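Reviews > Kitchen > Drinkware > Usberg Stay-Warm Mug

4 minute read

I have a cupboard full of mugs that were supposed to be the last one I'd ever buy, so I went into the Usberg Stay-Warm with low hopes. The box says it keeps coffee "at its best, all morning long." It doesn't say what "best" means, or how long a morning is at Usberg headquarters.

The mug is double-walled ceramic with a silicone lid and a cork pad on the base. There's no battery and no charging plate, which I count in its favor. I had a Titinard heated mug for a year and the coaster died before I'd finished being annoyed at the app. With the Usberg there's nothing to pair and nothing to update.

Does it keep coffee warm? Longer than a plain mug, yes. I poured the same coffee into the Usberg and into an old diner mug, lids off, and checked both with a kitchen thermometer. After 23 minutes the diner mug was lukewarm and the Usberg was still what I'd call a decent drink. Put the lid on and it does better again. By the one-hour mark, though, both were headed for the microwave, and the Usberg can't go in the microwave. You find that out from small print on the underside, after you've peeled off the sticker.

The lid bothers me more than anything else. It seals well enough for a desk, but the sip hole is narrow and holds on to milk. I washed it by hand for two weeks and it still smelled faintly of latte. Replacement lids are listed on the Usberg site and have been out of stock every time I've looked.

Then there's the durability claim. Usberg says the glaze is "tested to 4000 washes." Tested by whom, and in what sort of dishwasher, isn't explained anywhere I could find. Mine has a gray scuff on the inside from a teaspoon already – it mostly came off with baking soda, but I didn't expect to be scrubbing it in the first month. The cork pad has also started to lift on one side. Glue fixed it.

The handle is good. It fits four fingers, it stays cool, and the mug feels balanced when full. I wish the rest had been given as much thought.

If you want something similar for less, the Gebreyes double-wall held heat nearly as long in my kitchen and comes with a plain lid that you can get a brush into. It's uglier. The Bratach tumbler beats both of them on heat, if you don't mind drinking out of steel, and I do.

I'd wait for the Usberg to go on sale, and even then I'd want to know the lids were back in stock before ordering.
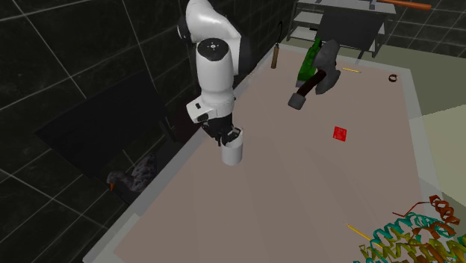
A plain white cup, no lid to wash.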